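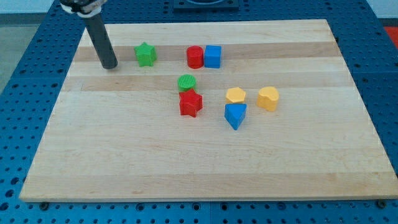 Which oil for a maple cutting board? (and how many coats)

hornbeam_hugo
Hello all. I bought a maple board in September, made from long strips glued side by side, and I would like to treat it correctly from the beginning. The seller gave me a small bottle of Tister oil, but the label says only "for kitchen wood" and does not list what is inside. My wife's aunt uses sunflower oil on everything and her boards smell like an old frying pan, so I prefer to ask before I put anything on it.

My questions: mineral oil or a hardening oil? And is it necessary to sand between coats? I have paper in 100 grit and 285 g of beeswax left from another job.
Hugo Aranda

plankton_44
Mineral oil from the pharmacy. It is cheap, it doesn't go bad, and you can repeat it whenever the wood looks pale. Don't use the 100 paper on a finished board, it will leave scratches you can feel with your nail. Get something much finer.

Marisse
I don't agree about mineral oil. It never dries, so it comes out again on the first warm day and the board is thirsty again the next month. I use pure tung oil, thin coats, with long waiting between. After that I only touch it once a year.

plankton_44
Tung oil is a nut oil, though. If you have guests with allergies, I would think about that first. And how long is "long waiting"? People read this, put the board back in the kitchen the next morning, and then complain that their bread tastes strange.

Marisse
I wait until there is no smell at all. In my cellar that was many weeks. I wrote to the shop about the allergy question and they could not tell me anything clear, so you have a point there.

hornbeam_hugo
Thank you both. I forgot to say that the strips in my board are not all the same color, two or three are more tan than the others. Will oil make this difference bigger? I like it a little, but my wife wanted a board that is one color.

oldvise
It will get darker everywhere, and the tan ones will stay darker than their neighbors. Wipe the board with a damp cloth and look at it before it dries, this is close to the color you will have with oil. It also raises the grain, so you can do the fine sanding after and you have two jobs in one.

About the beeswax: melt one part wax into four parts mineral oil in a jar standing in hot water. Rub it in while it is soft, leave it overnight, wipe off what remains. Your 285 g will last until you are retired.

plankton_44
+1 for the wax mix. Put it on the end grain twice. The short ends drink much more than the top.

Kettle_Jo
Sorry for a side question. Mine is from Bustamante, also maple, and it has bent so that it rocks on the counter. Is it finished?

oldvise
Did you oil only the top side?

Kettle_Jo
Yes, only the side I cut on. And I dry it lying flat by the sink.

oldvise
Then one face takes water and the other does not, or not so fast. Oil both faces the same, and stand it on its edge to dry. Lay it with the hollow side down on a damp towel for a night and see. Mine came back after 2 nights, but a thick board may not come back completely.

Marisse
I would not use a damp towel on glued strips. If a glue line is weak it can open. I would only turn the board over and be patient.

oldvise
I have done it with several boards and no line opened. But okay, if the board was expensive, try the patient way first.

hornbeam_hugo
I did the test with the damp cloth. The tan strips came out like weak tea and my wife says she can live with it. I will go with mineral oil and wax, both faces. The Tister bottle I will keep for the handle of my axe. How long should the first coat of plain oil stay before I wipe it?

plankton_44
15 minutes is too short, whatever the bottle says. Leave it up to a full night, then wipe and do it again until it stops drinking.

Kettle_Jo
Turned mine over last night. It still rocks, but less I think.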